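Clearing a false "drawer closed" result in Tralloteo

Applies to: Tralloteo task runner with the Welis arm, firmware branch 5
Last revised: 2021-01-02

Symptom

The arm pushes a drawer, reports the task complete, and moves on to the next step. The drawer is still open by up to 55 mm. On the following pass the arm travels at table height and strikes the drawer front. The log shows code 246 (unexpected contact) with no earlier warning.

Cause

The close routine ends when push force rises above a set limit. It does not check how far the drawer moved. If upright contents catch the underside of the tabletop, force rises early and the routine treats the jam as the end stop. Drawers learned from hand demonstrations are the most exposed, because a person slows down near a snag and the recorded force profile hides it.

Before you start

Press the emergency stop and confirm that the arm brakes are set. Do not reach into the drawer gap with the arm in hold mode. Hold mode resists motion but will resume a queued task if the runner reconnects.

Procedure

1. Open the drawer by hand. Grip the top edge of the front with both hands and pull evenly. A one-sided pull can skew the runners and give a different fault.

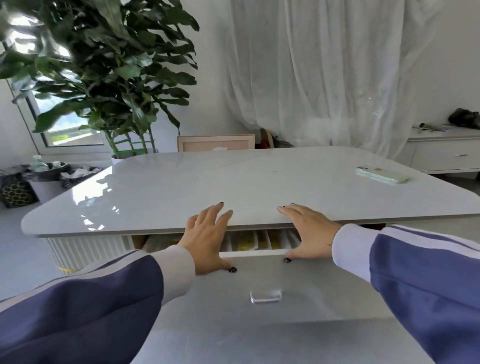

2. Check the clearance between the tallest item and the underside of the top. Lay tall items flat or take them out.

3. Close the drawer slowly. If it binds with nothing inside, the runners are at fault and no software setting will fix it.

4. In the Clastness console, open the drawer's entry and set end_check to position_and_force. The default is force_only.

5. Record the fully closed position again, then set the position tolerance to 2 mm.

6. Stand clear, release the emergency stop, and run the close routine at reduced speed.

If the fault returns

A routine that now stops with "position not reached" is working as intended. Repeat steps 1 through 3. If code 246 appears with the drawer fully shut, recalibrate the wrist force sensor before running any other contact task.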